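The Last Spoonful

Zineb Bensaid keeps 33 glass jars in her kitchen in Nurkstead, and she can tell you what every one of them used to hold. Plum jam. Instant coffee. A chili paste so fierce that her sister ate it once and phoned to complain. I came for an hour in January to talk about pantry storage and left after dark with my coat smelling of cumin, completely converted.

Her subject is the almost-empty jar, the one most of us shove to the back of the shelf with a dark film in the bottom and every intention of dealing with it later. Zineb loves that film! She adds warm water and vinegar, screws the lid back on and shakes it hard over the sink, and there's your salad dressing, or the start of a soup, or something to splash over fried eggs.

"You paid for that bit too," she said, scraping away with a skinny spatula she bought for 2 dollars at the Standska market and wouldn't trade for anything. 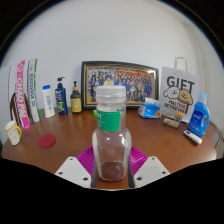
Then comes the washing, and she has opinions there as well. Lids get done separately, because the ridges around a screw top hold on to grease like nothing else in the kitchen. She goes at them with an old toothbrush. The glass gets a soak, a scrub and a long rest upside down on a rack (she won't use a towel, she can't stand the lint). If a lid still smells of garlic after all that, she fills it with baking soda and leaves it overnight, and if it smells in the morning it goes to the shed to live with the screws and picture hooks.

Labels are where I've always given up, so I asked. Her trick is plain cooking oil, rubbed in and left for the length of a phone call, and then the back of a butter knife. I tried it at home on a stubborn pickle jar and the whole thing slid away in one piece. I may have shouted.

Not every label has to go, though. Themis Athanasiadis, who runs the refill counter at Zervas and has been swapping jars with Zineb for three years, leaves his on if he likes the color. He had a whole shelf of greens and yellows behind him when I stopped by, filled with lentils, bay leaves and loose tea. He told me the counter took in 277 jars last fall, most of them from people who had been saving them under the sink without any plan at all.

What he wants most is square shoulders. Round jars roll and waste space, he says, while the boxy ones line up along the back of a table and you can see at a glance what's running low. He writes the weight of the empty jar on the base in grease pencil, so a refill takes seconds at the scale.

I've started with three of my own. One has rice in it, one has buttons, and the third still has a little something brown in the bottom, which is going over noodles tonight.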